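FOR IMMEDIATE RELEASE
November 12, 2022

Bundham publishes plain-language code of practice for two-armed sorting benches

Ten pages, large type, and a whole section on cables

JESHAM - Bundham today released its code of practice for small two-armed robots that sort packaged goods at a bench. The code is free to download, runs to 10 pages including the cover, and was written on the understanding that the people who most need it will be reading it standing up.

It replaces an earlier draft, circulated in April, which was longer by a good deal and was described by one test reader as "thorough". Bundham took the hint.

The new code covers benches where two arms share one table and move light packages such as cartons and tubes between open containers. Larger cells, fenced lines and anything on wheels are out of scope. They have plenty of paperwork of their own.

What the code asks for

Every container on the bench gets a fixed place and keeps it for the whole shift. Containers that sit side by side should differ in colour, shape or size, and preferably more than one of these, so that a person walking up to the bench can tell which is which without consulting a laminated sheet. The laminated sheet is still required.

Where both arms can reach the same container, the site must write down which arm has right of way. "They sort it out between them" was the answer given at several of the sites consulted, and the code now lists it by name as not acceptable.

Tubes are to be stood upright where the container allows, crimped end up. Cartons are to be spaced so that a finger can get down beside them. The code sets no minimum gap in millimetres. It asks that the gap be tried with the actual finger, fully padded, before the first run of the day.

The wall behind the bench should be plain. Posters, calendars and the staff roster are to be moved somewhere else, and the code is firm about the roster.

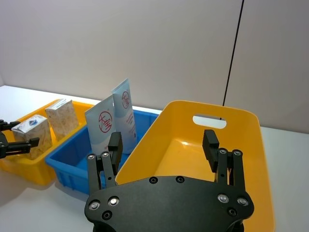

Vasiliauskas, which runs benches of this kind and commented on both drafts, told Bundham that the right-of-way rule was overdue, that the rule on container places would annoy its night shift, and that it would be adopting both. It also asked for the cable section to be made shorter. The cable section is the same length as before.

On cables

Section 3 deals with cables and takes up more of the document than any other subject. It requires that every cable near the bench be traced from end to end at installation, labelled at both ends, and kept clear of the full sweep of each arm, including the sweep that the arm is never supposed to make. A cable that passes behind a container must be checked again whenever that container is moved. Tape is permitted as a temporary measure, and the code defines temporary, which drew more comments than anything else in the consultation.

Fasteners and finger pads

Fasteners on gripper plates and finger joints are to be checked by hand at the start of each shift and initialled in the log. Pads are to be replaced as a pair. Sites that have been replacing only the worn one, and keeping the other in a drawer for later, are invited to empty the drawer.

How it was put together

Bundham received 3,513 comments on the April draft. Many were about the wording of the title, which has been changed, and then changed back. A trial version was used at 2 sites, in Jesham and Zotham, and the rules that staff there found hardest to follow were rewritten or dropped. A proposed rule requiring a spoken warning before each pick was among those dropped, by request of everyone within earshot.

The code is voluntary. It does not replace workplace safety law, the manufacturer's manual or a proper risk assessment, and a site that follows every line of it still has to do all of those. Sites that wish to say they follow the code may do so once they have completed the checklist on the back page and had it signed by somebody who did not install the bench.

Bundham will review the code after its first full year of use. Comments are welcome at any time and should give the section number. Comments on the title are closed.

Availability

The code of practice, the checklist and a blank fastener log can be downloaded from the Bundham website. Printed copies are available at the Jesham office counter during business hours. The printed version has a wipe-clean cover and a hole punched in the corner so it can be hung beside the bench, though not on the wall behind it.

Media enquiries: Bundham press desk, Jesham

ENDS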